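When I finally got Ilze Lukoševičius on the phone, it was a Friday evening and she was still out of breath, having carried the last of the bake sale tables up from the harbor (she insists on doing this herself, and I have stopped arguing with her about it).

The sponsored overnight row at Dritovthorpe is in its second year, and this time 31 people signed up to take turns at the oars until sunrise. The money goes to Skomordale, the house where families can stay free while a child is in the hospital across the road.

"My sister's boy was in for 23 nights," she told me. "She slept in a chair for the first week, and then somebody found her a bed at Skomordale, and I swear she was a different woman by breakfast. You don't forget a thing like that."

The house has 2 family rooms at present, and the hope is to add a third by January. Raudsepp, the boatyard, has lent its slipway again, and the Stulura bakery is sending rolls down at four in the morning, when, Ilze says, everyone gets quiet and a bit weepy. 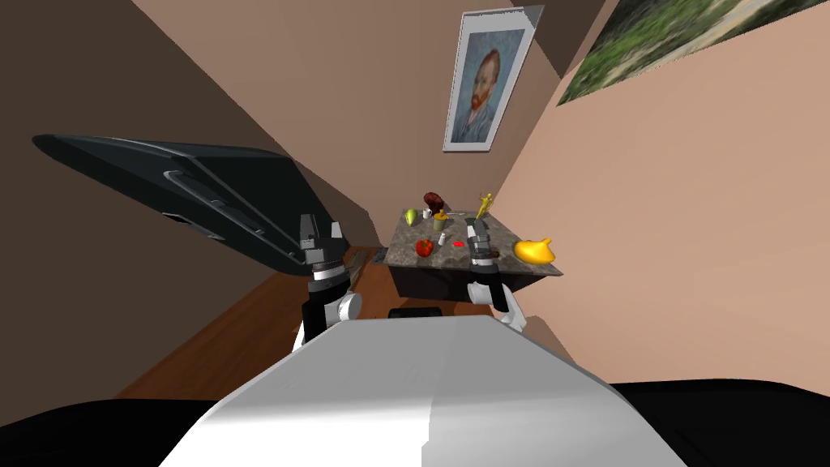
A green pear on a granite-topped table, in a computer-rendered room.

I asked whether she'd be rowing herself this time. She laughed for quite a while. "Oh, I'm down for the three o'clock boat! I've been practicing on the pond, some 30 minutes at a go, and the ducks have seen it all."

Sponsor forms are at the bakery counter, and she'd love you to take two.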